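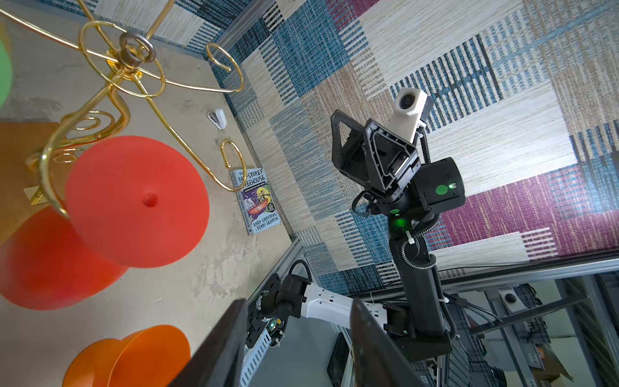
Scrolled wire stand in a gold colour, with red and orange pieces.

DRIRNO OPENS APPLICATIONS FOR SECOND SEASON OF THE KASEL TABLE

6th February
By Sointu Laitinen, Communications
70 shares | 6 comments

Drirno Productions today announced that applications are open for the second season of The Kasel Table, the unscripted television series in which small business owners present their companies to a panel of lenders and investors. Filming will begin in August at the Enon Street studios, and the new season will be made up of six one-hour episodes.

The series was developed with Jääskeläinen Capital, a private investment firm that supports early-stage companies in consumer goods, food and household services. The firm will again provide the panel's lead investor and will cover the cost of legal advice for every owner who receives an offer during filming.

The first season drew 399 complete applications. Drirno has extended the application window for the second season and has added staff to its casting office, with the aim of giving each applicant a written reply. Applicants who were not selected last year are welcome to apply again and will not be asked to resubmit their incorporation papers.

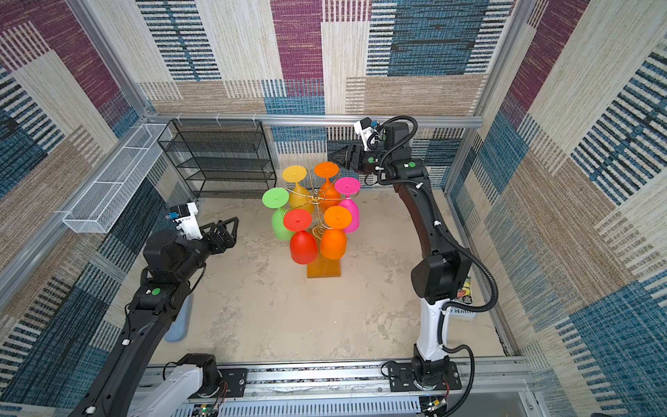 Reading time: 3 minutes

"The owners who came to us last season were well prepared and, in many cases, had been trading for years without outside money," said Encarnación Montes, Executive Producer of The Kasel Table. "We want viewers to see the whole conversation, including the parts about debt, margins and unpaid invoices. Those discussions will have more room in the new episodes."

Several changes to the format have been made in response to comments from viewers and participants. Each pitch will run longer than in the first season, and panel members will receive a summary of the company's accounts before they meet the owner. Offers made on air will be recorded in a plain-language term sheet, signed by both parties in the studio. As before, a signed term sheet remains subject to due diligence – no funds are released until that work has been completed.

The panel will also be able to offer loans as well as equity. Drirno and Jääskeläinen Capital introduced this option after a number of owners told the casting office that they were reluctant to give up a share of a family company on television. Loan terms will be shown on screen in full, including the rate of interest and the length of 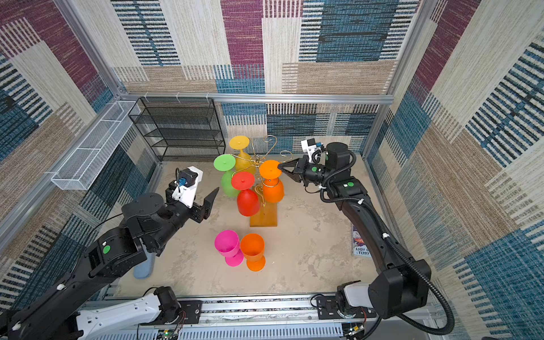
repayment, and owners may ask for a private consultation with an independent adviser before they accept.

Applications are open to businesses that have been in operation for at least one full financial year and employ no more than 70 people. Sole proprietors, partnerships and co-operatives may all apply. Franchise outlets and registered charities are not eligible for this season. There is no fee to apply, and travel and accommodation will be arranged by the production for owners invited to the studio.

Applicants are asked to provide a description of the business in no more than 500 words, the most recent set of annual accounts, and a short video in which the owner explains what the money would be used for. The video may be recorded on a telephone. Professional editing is not required and will not be considered in selection.

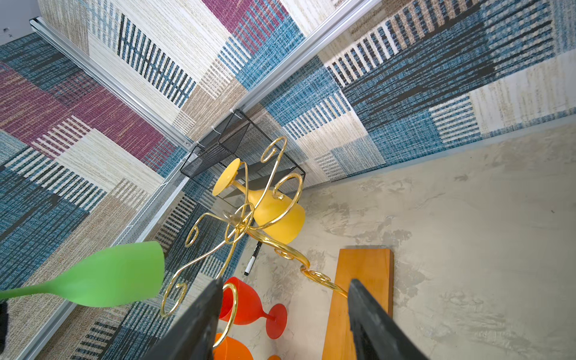 Yellow plastic wine glass on a gold-coloured metal holder.

A limited number of studio seats will be made available to the public. Details of the ticket ballot will be released closer to filming, and priority will be given to students enrolled in business and accounting programs at colleges in the Kasel area.

About Drirno Productions
Drirno Productions is an independent producer of factual and business programming. Its work includes documentary series, studio debates and training films for the financial sector.

About Jääskeläinen Capital
Jääskeläinen Capital is a privately held investment firm. It takes minority positions in growing companies and offers secured lending to established small businesses.

Media enquiries
Sointu Laitinen, Communications, Drirno Productions, Enon Street, Kasel. Interviews with Ms. Montes may be requested through the same office.

Recent releases
The Kasel Table: where the first-season companies are now
Encarnación Montes named Executive Producer
Jääskeläinen Capital renews partnership with Drirno
Enon Street studios complete lighting upgrade
Guidance for owners preparing annual accounts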